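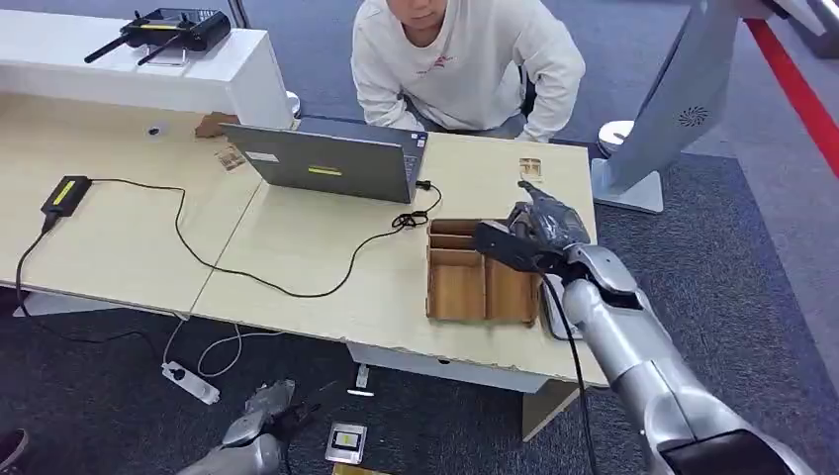

My Huvus phone took the May update and now drops Wi-Fi whenever the screen locks. I've rebooted it 13 times, out of spite by the end. The gray laptop on the desk, the one with the yellow label on its lid, stays connected all day on the same network.

Trurnodholm
Mine did this. Battery saver gets switched back on by the update – how thoughtful. Turn it off under Power.

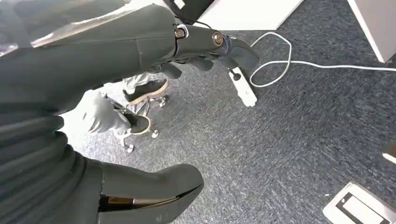
Robot hand, power strip on the floor

Gritotura
Try that first. If it still drops, forget the network and join it again. You'll need the password,
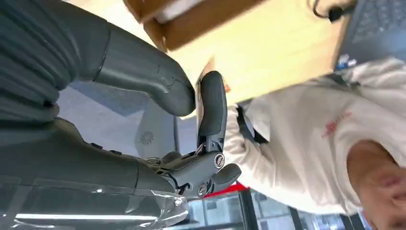 so find it before you tap Forget. I learned the order the hard way.

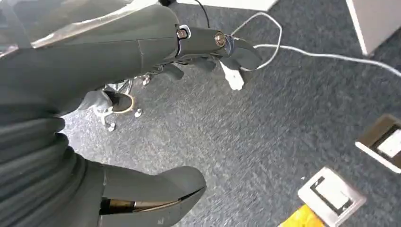 Does resetting network settings erase my photos?
Your photos stay put, but saved Wi-Fi passwords and Bluetooth pairings are wiped.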